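From: Yoshinori Kubo
To: marau-cell list
Date: 27 Feb 2026
Subject: Re: gripper stops short at the rack

Duygu Duman wrote:
> After the update the arm pulls up before it gets to the rack
> and sits there until it times out. Same on all 4 test
> programs. Yavuz Coşkun thinks it is the finger length in the
> tool file. Has anyone changed the rack model?

Yes, I changed it, and I should have posted a note. The old collision model treated the whole rack as one solid box as high as the dividers, so any move into a compartment was refused. I replaced it with separate parts and ran the Marau cell in the simulator with the wrist view on.

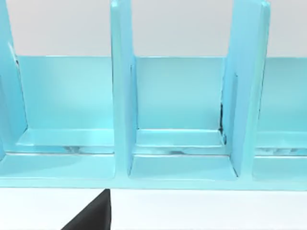

The finger length in the tool file is fine, so please leave it alone. What needs fixing is the approach height. The planner still takes it from the top of the back panel, and that is a good deal lower than the dividers. Coming in from the side at that height, the finger would hit an upright, so the planner stops the move. Take the height from the dividers and add 20 mm.

Two more things to check on your side:

The compartment floor has a step, with a raised ledge along the back. If your place point is taught from the old flat floor, set it again on the lower front part. Daithí Duggan had a part tip over on the Messina cell from the same mistake.

The front lip is its own body in the new model. Keep the approach speed at 200 mm/s or less until the finger is past it. I had it at 600 and the stop distance was too long.

I have not touched the real cell yet. Ataberk Tatlı has the key for the Flirkum controller and wants to load the new file himself. Please keep a copy of the old one until he has done that.

Yoshinori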